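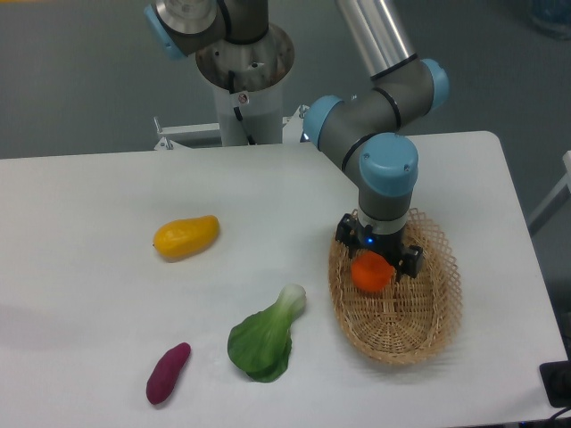 The arm over its wicker basket at the Pandmont shared workshop. Photo: Rafail Bakalis

A robotic arm set up by members of the Pandmont shared workshop will be shown to visitors in January, after 112 evenings of work on the table, the wiring and the software.

Eftychia Tzanetos started the build with $600 and a secondhand table. Rafail Bakalis joined to write the control program, which he named Stukness after the street where he grew up. The two now run sorting sessions of 60 minutes with play food, moving pieces one at a time into a basket.

"We wanted a job that anyone walking in would understand," Tzanetos said. "Putting the vegetables away is one." 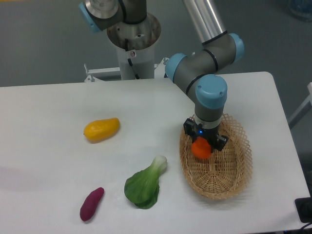 Bakalis keeps a log of every session and says the shape of a piece matters more to the program than its color. A short, rounded piece is the easiest to plan for. The green bok choy, with a wide leaf at one end and a narrow stalk at the other, takes more thought, and he has rewritten that part of the program twice. He spaces the pieces apart on the white tabletop so that the gripper has room on both sides.

The workshop, on Mathur Lane, has 72 members. Doors open at 6 p.m. for the showing, and admission is free. Tzanetos plans to post the parts list and the table drawings at the front desk.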